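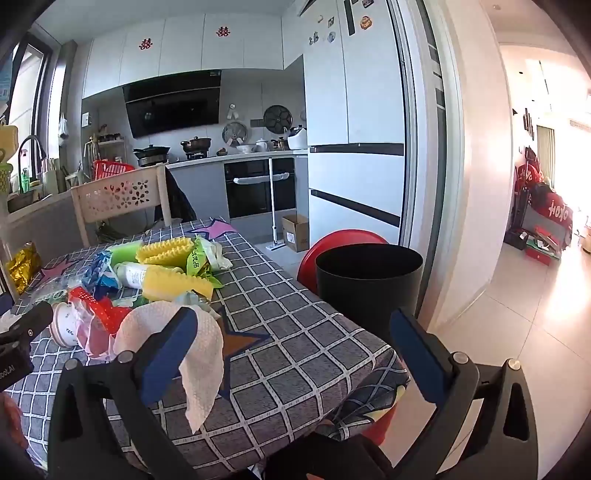

Kwak hand-held gripper at the kitchen table, fitted with the blue finger pads.

Rustesar Kwak Hand-Held Gripper Kit: Review
Bumville Shared Workshop, Equipment Reviews
Nov 23, 2024

Purpose of this review

The Workshop was asked by several members whether the Kwak kit is suitable for home assembly and whether a unit should be added to the loan shelf. The kit consists of a hand-held two-jaw gripper, operated by a trigger and intended for recording demonstrations of everyday tasks. Those recordings may afterwards be used to train an arm carrying the same jaws. A member's household build of such an arm, known as Zama, provided the occasion for the trial. The arm itself is outside the scope of this review.

The kit was purchased at the normal price. Rustesar was not informed that a review was in preparation and has not seen the text.

Contents and assembly

The kit is supplied as printed body parts, a bag of fasteners, two jaws, the trigger linkage, a mount and a set of finger pads. Assembly took 6 evenings at a kitchen counter, of which one was lost to a linkage pin that had been supplied too long and had to be filed. The manual is clear on the body and poor on the jaws. It shows the pivot screws fully tightened at a stage when they must still be left slack, and members following it to the letter will find that the trigger does not return.

The pivot screws sit near the top of each jaw and remain accessible once the tool is complete. This is a sensible arrangement. They worked loose twice during the trial and were retightened on each occasion without removing anything else. A drop of thread-locking compound is recommended, and should in our view have been included.

The body parts were cleanly printed. Two of the fastener bags carried the same label although their contents differed – a small matter, but one that will cause delay for a first-time builder.

Finger pads

The pads are the best part of the kit. They are blue, they fit over the ends of the jaws without adhesive, and they hold well on soft and irregular objects. Sponges, crumpled paper and food packaging were all lifted without difficulty. Smooth, rounded plastic was less reliable, and bottles picked up by the shoulder tended to turn in the grip. Picking them up nearer the middle largely cured this.

The manufacturer states a life of up to 4000 grips for a pair of pads. The Workshop was not in a position to confirm the figure. No tearing was found at the end of the trial, though the left pad had begun to creep down its jaw and required pushing back at the start of each session.

Opening and reach

The jaws open to 90 mm. For a household build this is adequate, and most things found on a kitchen table will pass between them. Flat items are another matter. Wrappers and thin packets lying on cloth were repeatedly pushed along before they could be picked up, and the tablecloth was often gathered up with them. Members recording on a covered table are advised to fasten the cloth at its edges.

Reaching down into a container is possible but calls for some practice. The body is broad behind the jaws, and when working over a bin the operator must judge the angle of entry with care if the rim is not to be struck.
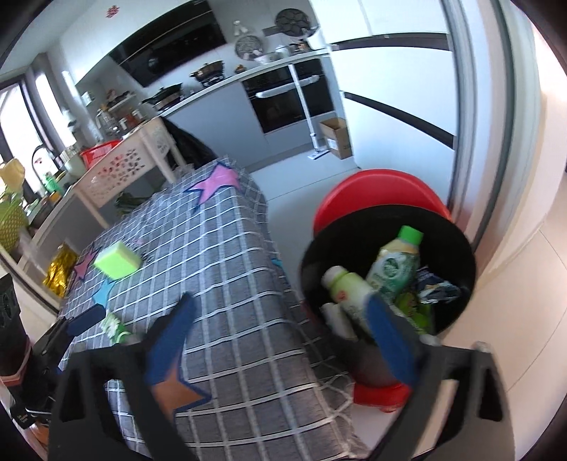

Laurier Lavoie, who tried the same kit in August, takes a different view of the reach and holds that a broad body is a fair price for a trigger that does not flex. Lavoie would sooner have seen longer pads than a narrower tool, and adds that striking the rim from time to time is useful material for the arm to learn from. The Workshop accepts the point about stiffness. It does not share the second opinion, and rim strikes were removed from the Zama recordings wherever they were noticed.

Handling over longer sessions

The tool is front-heavy. Short sessions were comfortable enough, but towards the end of a longer one the operator's wrist dropped and the jaws began to approach objects from too low. The grip is moulded for a right hand. Left-handed members were able to use it but reported pressure at the base of the thumb.

The trigger action is smooth and well weighted – it closes gently on a paper towel and firmly on a bottle without any adjustment. After the pivot screws had been set correctly there was no stiffness at any point in the travel.

Findings

The Kwak kit is recommended for members with some experience of small mechanical assembly. Beginners may borrow the Workshop's copy of the manual, in which the jaw pages have been corrected by hand. One unit will be placed on the loan shelf with a spare set of pads. Loans are for 6 days and may be renewed at the desk if no other member is waiting.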